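Dillby Teleoperation Kit: Frequently Asked Questions

Which demonstration modes are supported?
Two. In hand guiding, the operator holds the arm and moves it through the task. In remote mode, a leader arm or the Zolby handset drives the robot from a separate station. Both write the same episode format.

How many demonstrations does a task need?
For a single pick and place with one object, start with 279 episodes from at least two operators. Tasks with more than 5 object types need a separate plan; contact Indport support.

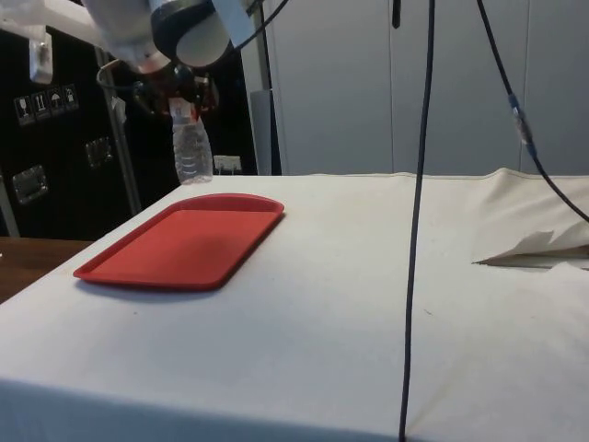
When should the operator open the gripper?
Release height is set per task and should not vary between operators. For transfers into a tray, bring the object over the target, stop all lateral motion, then descend. A bottle held by the neck, upright above the red tray, is still too high to release. Lower it until the base touches, pause, and open the fingers. Dropped objects are logged as failures even if they land inside the rim.

Can I mix hand-guided and remote episodes?
Yes, but tag them. Hand guiding puts the operator's arm in the camera view, and the Theodorakopoulos trainer filters on that tag by default.

The arm lags behind the handset. What should I check?
Check the network first, then the smoothing value. Values above 6 add visible delay. Restart the session after any change.

Should failed attempts be deleted?
No. Mark them failed and keep them. Recoveries go in as normal episodes if the task was completed.

Who maintains this page?
Định Hoàng. Corrections received by Wednesday go into that week's update.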